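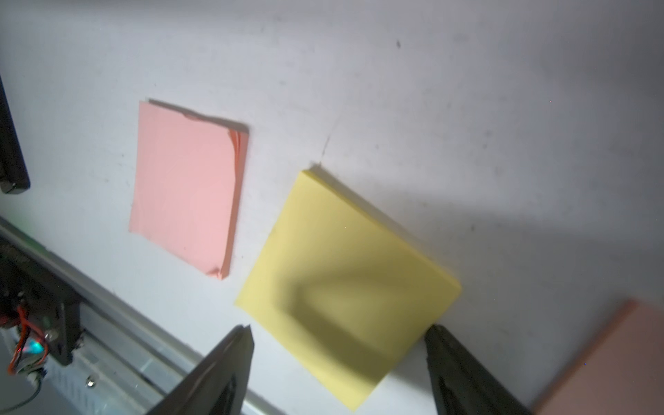 用了一阵子Bollside的双臂桌面套件,来写写感受。先说结论:机器能用,装起来挺折腾,但调好以后真的很省心!我是拿它做文具收纳的,抓便利贴、开抽屉这一类小活儿。

开箱就是两条臂、一根共用导轨、两块黑色底板,外加一袋没分类的螺丝(差评)。说明书让你先装臂再调平导轨,千万别听它的。我三月第一次照着做,两条臂一高一低,夹爪下到桌面时一边已经蹭上了,另一边还悬着。后来全拆了,先把导轨放平,再上底板,螺丝对角慢慢拧,一次就好了。

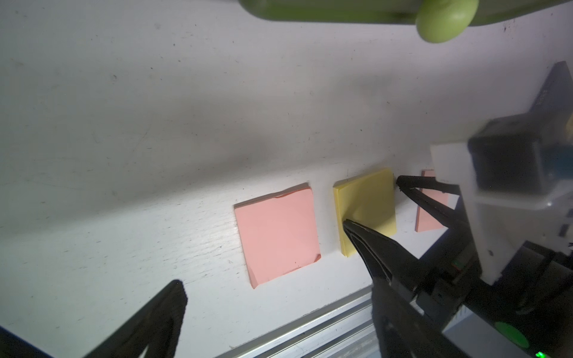

本页最后修改:2018年7月7日

接着说夹爪。便利贴这种薄东西最考验它,粉的黄的几本摆一排,中间留的缝不宽,指尖得从两侧插下去,张开太大就会碰到隔壁那本。我把张开量一点点往小里收,下降高度也重新标了一遍,配套软件Titar里有个“零点”页面,改完记得点保存,我忘过2次,气死。

腕部相机也要顺手校一下。线一定给够余量,我头一回扎得太紧,手腕一转就扯,画面跟着抖。现在都留一个松松的弯,再没出过毛病。

保养方面,导轨每跑800个循环擦一次,指尖2,000个循环检查一次磨损,这是我自己定的,手册上只写了“定期”,等于没写嘛。我这套现在跑到2,758,左边指尖换过一副,用的是Nakajima的替换件,比原装的涩一点,夹纸反而更稳。
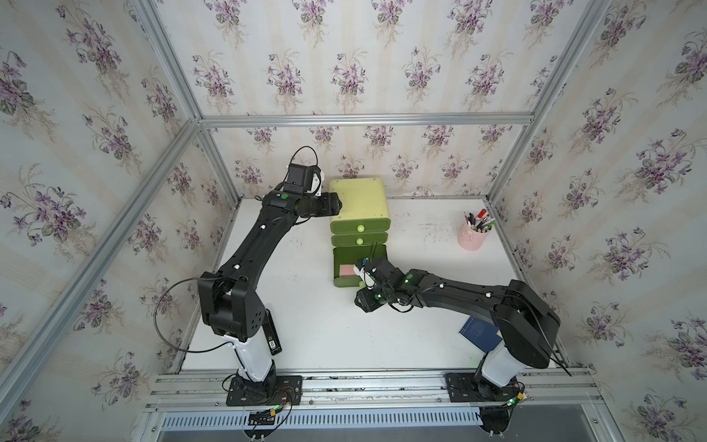

开抽屉又是另一回事,两条臂得配合,一边管住柜子,一边伸进去拿东西。柜子轻,拉的时候容易跟着跑,所以拉的速度我调得很慢,宁可多等几秒。肩部走线也值得花时间理一理,别让线垂到另一条臂的活动范围里。

之前还试过Dumum的单臂,便宜不少,安装也简单,可是碰到这种要两只手的活就没辙了。想买的朋友,自备一把好的内六角,附送的那把太软,拧几下就滑了。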